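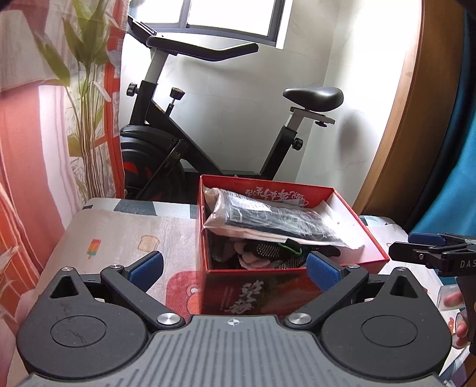
Bontu Hailu has heard the pitch for Fikent often enough to recite it. You feed the planner demonstrations of someone packing a box, and it works out the order of the grasps on its own. She isn't buying it yet.

"It learns an order," she says. "Whether it's a sensible order is another matter. Soft things move when you touch them, and the planner behaves as if they'd been glued down."

Her work at Citura is on the tooling side, checking demonstrations before they go anywhere near training. The current set has 2,233 of them. Her filter threw out 18 for bad timestamps, and she reckons that number is suspiciously low.

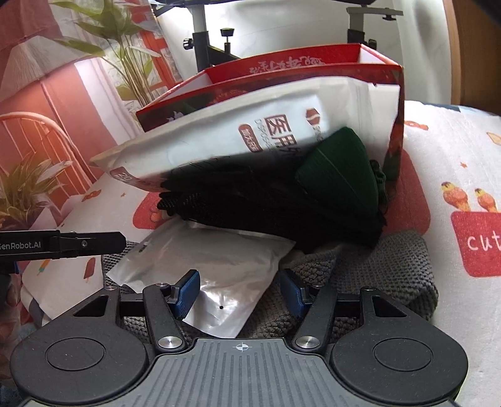
"Take a shiny pouch lying on a knit," she says. "The depth estimate falls apart on the creases, and then the grasp labels inherit the error. The dashboard still shows green — I've stopped looking at the colour."

Would a second perception model help? Wibisono has offered one. Hailu has asked for its failure logs and got a brochure.

"I'd like to be wrong," she says. "Show me two months of logs and I'll read every line."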